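Risance Bakery Counter, Trunia Street
Display and Serving Surfaces – Inspection Checklist
Sheet 1186, December, checked before opening

1. Tabletop covering
Clean, flat, no tears: PASS
Comment: Light gray covering brushed down and checked along the left edge. Crumbs collect at the back where the table meets the wall. Brush that strip at each changeover.

2. Woven baskets
Rim intact, no broken strands: PASS
Base clean, no trapped crumbs: PASS WITH COMMENT
Comment: Run a gloved hand around the full rim and across the base. Any loose or splintered strand takes the basket out of use. Crumbs lodge in the weave – dry brush only, no soaking. The Soomro liners on order have not been delivered.

3. Bread placement
Items held inside basket: ACTION
Comment: The round bun was in the basket. The long loaf was on the tabletop beside it. Unwrapped bread is not to rest directly on the covering.

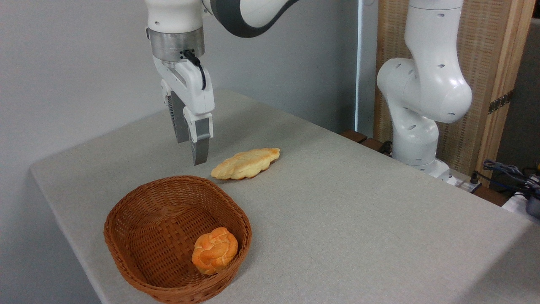 Item 3. Orange bun in oval basket, pale loaf on tabletop.

Action: use the long Grutico basket for braided and twisted loaves. The oval one is kept for buns and small rolls. Bread that has been on the covering is withdrawn from sale and entered on the waste sheet.

4. Handling
Tongs or gloves at station: PASS
Comment: 2 pairs of tongs, both clean. Spare gloves in drawer 4.

5. Room conditions
Temperature at or below limit: PASS
Comment: 18 °C at 6:40 a.m. No drafts from the side door.

6. Pests
Floor and wall junction clear: PASS
Comment: None.

Result: one action open (item 3). Recheck at the next changeover – file with the previous sheet.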